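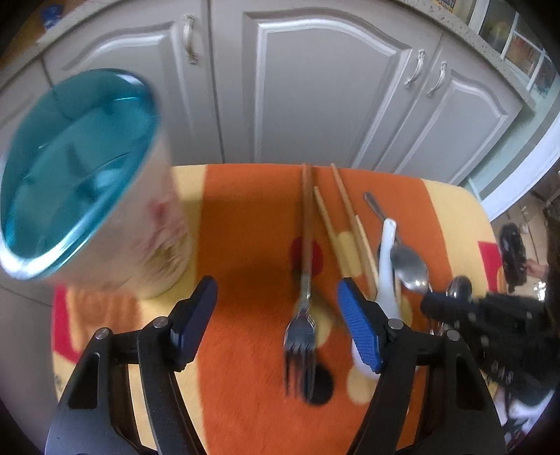
Hand-held gripper over a fork, with chopsticks and the utensil holder to the right.

Wunderlich puts cutlery sorting on the automation list, kitchen crews do the teaching

BURERACH, December. Wunderlich, which runs the meal service for 32 shared kitchens in and near Burerach, is moving ahead with Usia, its program to hand the sorting of clean cutlery over to robot arms. First arms go in next spring. The training work is under way now and is being done by the people who sort the stuff today.

How it works, in short. Kitchen staff pick up hand-held grippers, go to a table with forks, spoons and chopsticks on it, and put the pieces away the way they normally would. Camera on the gripper records it. Those recordings are what the arms learn from. No programming, no desk work. A session runs 32 minutes, then a break, and nobody does more than 2 in a shift.

"Sorting is the job people swap out of if they can," said Ebise Mamo, kitchen operations lead at Wunderlich. "End of the shift, hands tired, and there's another tub. I did it for years. What I wanted from Usia was that the crew gets asked first and gets paid for the teaching, same rate as a cooking shift. We got that in writing."

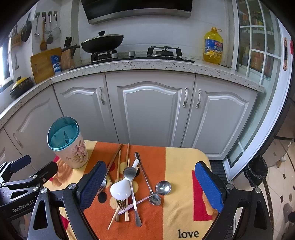
Chopsticks, spoons and forks between the gripper pads, utensil holder at the back of the table.

Mixed piles are the hard part. Handles cross, chopsticks slide under spoons, a ladle ends up on top of everything. The crews have recorded 423 sessions so far, most with piles set out on purpose to be awkward. Patterned tablecloths too. Plain tables come later.

What changes for staff:

88 employees have sorting in their weekly hours today. Those hours stay on the contract and move to prep and serving. No positions are cut under the Usia agreement. Anyone who wants to keep recording can apply for a trainer slot, pay grade goes up one step. Staff can turn down recording with out giving a reason.

Not everything is settled. Evening crews have asked who clears a jam when an arm stops mid-rack, and who gets called at 10 p.m. Wunderlich will publish a call list before the first arm is switched on.

"We're slower than the plan said in the beginning," said Luzius Reisinger, who manages Usia. "The early sessions were too tidy. Real drawers aren't tidy. So we started over with worse piles and the crews had plenty of ideas there."

Recorded sessions are stored and labeled in Drullano, Wunderlich's in-house shift and task software. Staff can veiw their own sessions and ask for any of them to be deleted.

Kitchens that want to join the next round of recording should talk to there shift lead by the end of the month.

Press contact: Wunderlich, Usia program office, Burerach. Interviews with Ebise Mamo and Luzius Reisinger on request, mornings preferred.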